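Clandero guest corner: patterns, soap and board

Gallery notes by Zeyu Su

The guest corner at Clandero is the smallest part of the house that has been finished so far, and it holds the two busiest patterns. The wall has a striped damask paper. The top in front of it is covered in a botanical print. Very little is kept on it, and what is kept there has to be easy to find against the print.

The notes are grouped by surface and then by object. Color names are the ones used in our own room file and will not match a paint card.

Wall
Beige damask, cream ground. Narrow bands carry a small brown-gray scroll, repeated along the stripe. Wider bands carry olive-brown clusters that can be read as grapes or as rosettes. The order sheet from Skindgate lists the paper by number only, so the room file says "clusters."

Hanging
The stripe was plumbed from the corner and each drop was matched to the one before it. Two bands in one paper make errors easy to see: a drop that is off shows first in the narrow scroll, where the repeat is short, and only later in the clusters. One drop was taken down in September and hung again.

Top
Pale ground, close to white, with a slight blue-gray cast depending on the lamp. Fern fronds and sprigs in gray, round flowers in orange-peach. Arben Atanasov reads the flowers as marigolds and I read them as roses. The room file says "round flowers."

Scale
The wall pattern is regular and runs in lines. The print on the top is scattered, with no row the eye can follow. This is the main reason the two can sit edge to edge. Two striped patterns meeting at that line would have to be aligned, and the wall is not square enough for it. 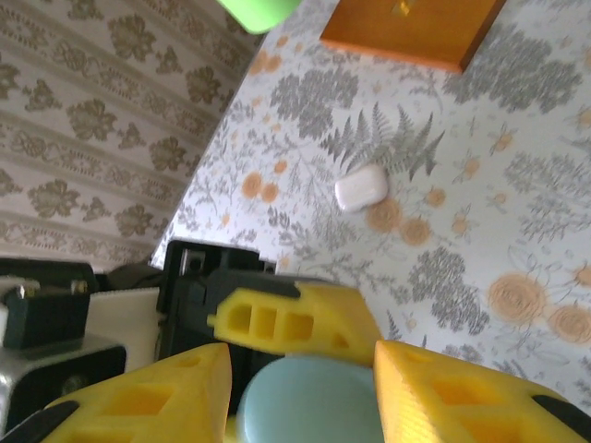 Color carries over from one surface to the other in small amounts. The olive-brown on the wall and the gray in the ferns are close in depth, so neither surface looks heavier than the other at normal distance. The orange has no match on the wall. It is picked up by the board.

Soap
Plain white bar, small, rounded rectangle with soft edges. Colored bars were tried first. A peach bar disappeared among the flowers and a gray one was taken for part of a fern. White is brighter than the ground of the print and stays visible from the doorway.

Soap, position
Set flat on the print, clear of the board. A dish was left out on purpose. The bar is for show and for dry storage between guests; a used bar goes to the basin in the next room and stays there.

Soap, size
The small bar was chosen over the standard one. A guest stay is short, and the standard bar was being thrown out with most of it left. Jhun Lumanlan buys the small ones by the case, 100 to a case, and keeps them in the hall closet with the wrappers on. Wrappers come off when the room is made up.

Board
Flat, orange, wood, rectangular, with edges a little darker than the face. It marks the place where a cup or a watch can be put down. It is not fixed. Lift it to wipe under it; do not slide it.

Board, finish
Color was matched to the flowers by eye in the evening with the room lamp on. In morning light it is stronger than they are. A second coat was considered and dropped.

Joint between wall and top
The line where the paper meets the print is left plain, with no molding strip. A strip was cut and held in place for a day. It added a third thing to look at between two patterns that were already working, and it collected dust. The cut edge of the paper has held.

Cleaning
Top: damp cloth, plain water, then a dry cloth. Soap marks show as a dull patch when the light is low and come off with a second pass. Wall: dry brush only, following the stripe.

Materials list
Wallpaper: Skindgate, pattern 847
Botanical print: Prorner, end of roll
Soap: small white, unscented
Board: cut from a shelf offcut, painted here
Wallpaper left over: 4 rolls, stored flat
Total for the corner, without labor: $125

The next set of notes will cover the shelf wall, once the brackets are up.

Comments (4)

Anayeli Aguirre
Did you seal the edge of the wallpaper where it meets the top? Mine lifted along that line in the first winter. Same kind of paper, striped, fairly thick.

Zeyu Su
Clear paste worked in with a small brush, wiped off the face right away. No sealer over it. If yours has already lifted, let it dry out fully before pasting it back.

Jianhua Pan
I would have gone with a plain top. The ferns are fine on their own but next to damask it's a lot. Agree on the white soap though, we had green ones in our hall bath and people kept asking where the soap was.

Anayeli Aguirre
Thanks, will try the paste. Is the Prorner print still sold by the yard or only as ends? The Wei shop near me had one with ferns but no flowers.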